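The Zernia Evaluation

Sandamali Paul had been given 36 hours with the Zernia kit and a four-page scoring form. Her employer, Rudbridge, wrote reviews for buyers who would never meet a salesman in person. Page one asked whether the product matched its brochure. The brochure said: two arms, one controller, sorting by colour from the first morning.

Gredonine, the manufacturer, had sent Kenji Dvorak along to answer questions. He sat beside the bench and answered most of them before she asked.

"Blue is finished," he said. "Green is finished. It's working on red." 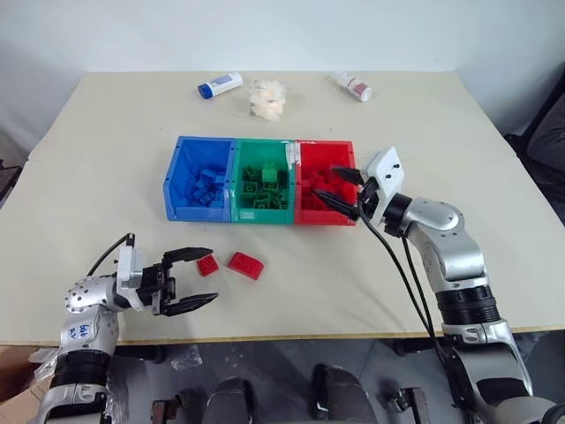 She wrote down the software version and asked what the licence cost after the first year. Dvorak said 700 a month. She asked whether that was per arm. He looked at his laptop for a while and said it was per arm.

The form had a box for noise. She put 2 out of 5, where 5 was unbearable. It had another for documentation. The manual ran to 171 pages and the index referred to a chapter on grip calibration that was not in it.

"December edition," Dvorak said. "The chapter's coming back."

"Where did it go?"

"Egan wanted it rewritten."

She left the box blank and watched the left arm, which had a small red block between its fingertips. A larger one lay alone on the table next to it. 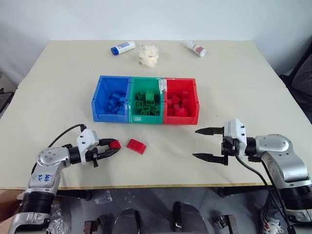
Second Session

Arlo Tran rang from the office at four. A customer wanted the review early, and would she commit to a number out of 100?

"What did the last kit get?"

"80."

"Then I'd want to see the grip pads after a month of use," she said. "The one on the right finger is fraying."

"Is that a fault?"

"It's an observation. Faults go on page three."

Dvorak, who could hear all of this, opened the spares case and began reading part numbers under his breath. Sandamali switched her display to the wrist view and saved a still for page two.

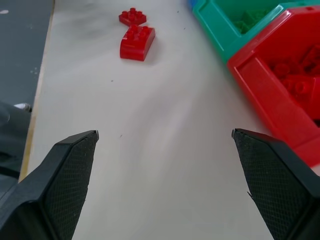

Fig. 2. Wrist view, two red bricks outside the bins. Frayed pad on right finger.

She asked him the price of a replacement pad. He said they were sold in pairs. She wrote that down, turned to page three and asked him to spell his surname.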